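Motside: The Complete Series (6-disc box set)

Six discs, 52 episodes and one pier. Motside ran for four series, was moved to a worse slot for each of them, and has been asked for at our counter more often than anything with a dragon in it. Juvaretti have now put the whole lot in one box, at a size that will fit on a normal shelf.

If you missed it: Hornen is a retired harbour pilot who comes home to bury his brother and finds the town has mislaid him. Gittins is the sergeant who would prefer it stayed that way. Elsie Clegg wrote every episode, including the musical one, and we have forgiven her.

What's in the box

All four series in broadcast order, with the two-part finale put back together as one long episode - the way it was written, before the snooker overran. Subtitles are in English only. The menu music is loud, so find the remote first. 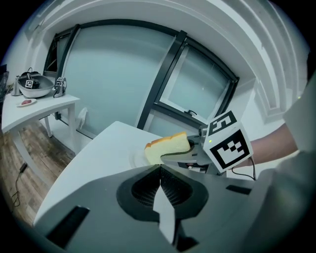

Extras

Clegg talks over nearly 6 hours of it and is rude about most of the hats. There are deleted scenes from series two, a short film about the lighthouse model, and a booklet with a map of the town that disagrees with the map in the opening titles.

Details

Certificate: 12
Region: 2
Picture: widescreen, except series one
Running time: 2,401 minutes
Released: January 13, 2022
Stock number: 1164

Delivery and returns

Posted second class in a card sleeve. Sealed sets can come back within a month. Opened ones can't, even if you guessed who did it by the second episode.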